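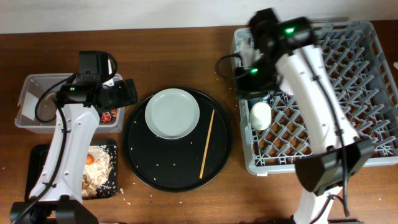

Lunch clearing at the Erkbridge hall changes from May. Please scrape your plate before you stack it. Leftovers go in the small black tray, and the big round one is for plates and chopsticks. Rice gets everywhere, on the round tray and across the wood, so wipe the table before you leave it. Bonifacio Lorente has put 2 extra cloths by the sink. Questions about the new routine can go to Arnout Wuyts in room 47.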